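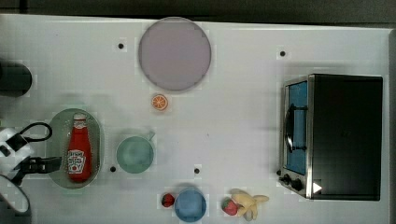

The tabletop in our play kitchen, seen from overhead.

Filed under: Robot Learning > How-To
Print this page | E-mail this page

If you've ever trained a grasping policy that looked great on Monday and fell apart after somebody bumped the table, this one's for you! I'm going to walk you through the layout shuffle, the little routine we use on the Gikora project before we believe any success rate (including our own).

Start by picking one target and one instruction, and keep both fixed. Then write out your layouts before you touch the arm. I use 80 of them, made by a short script that swaps the clutter and leaves the target inside its reachable zone. Do it by hand and you'll drift toward easy ones, trust me, I did it for most of January.

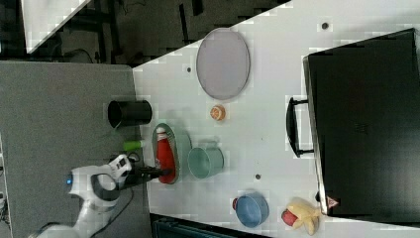

Photo: Kedir Derese / Plarkitz

Next, run every layout from the same home pose. Score a grasp only if the object clears the plate and stays up for 8 seconds. Log the misses by type too: wrong object, right object but slipped, or never closed the fingers. That last group was the surprise for me, it made up almost half of our failures, and it sent us straight back to the training data.

We had 437 demos at that point. Kedir went through them and pulled out 229 where the clutter had hardly changed, and we retrained on what was left, with the same settings and the same seed. The smaller set did better on shuffled layouts and a touch worse on the original one. I'll take that trade any day.
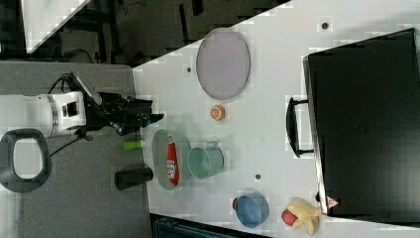

Do I need to rerun every layout after each retrain?
Run the full list for any number you plan to report. For quick checks, a fixed subset is fine, as long as you choose it before you see the results.

Save the layout list next to your checkpoint, same folder, same name. The script is in the Woldemariam repo under tools.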